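Home Explore Notifications Messages Lists Profile More

Spent Thursday rewriting the Wevisar house rules for kitchen robots in simulation. The old version was 67 pages and I have met one person who finished it. I was paid to.

Rule one, unchanged: write down what "open" means before you run anything. Halim's old door task said "open the cabinet." Ajar by a finger's width? Passed. Flung into the next cabinet? Also passed, with style points.

Rule two: log contact. All of it, every link of the arm. Teams love logging the gripper. Then an elbow goes through a range hood and the spreadsheet says everybody had a lovely morning.
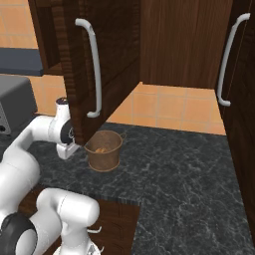

Door out, arm up against it, basket on the counter. Rules two and three live here.

Rule three: clutter stays put. If there's a basket under the door when the task is defined, there's a basket under the door when you report your number. Fluvside wanted a "clean counter variant." I have a clean counter variant of my own kitchen too. It exists for guests.

We argued for two hours over whether letting go of the handle should count as part of the task. The draft now says yes. Please direct complaints to the Claltitz comment form, which has three required fields and one of them is fax.

New in this version: if you change the friction on a hinge, you say so in the first paragraph. A footnote doesn't count. A footnote in the appendix REALLY doesn't count, and you know who you are.

Comments close at the end of September. Bring your failed runs, I'll read those first.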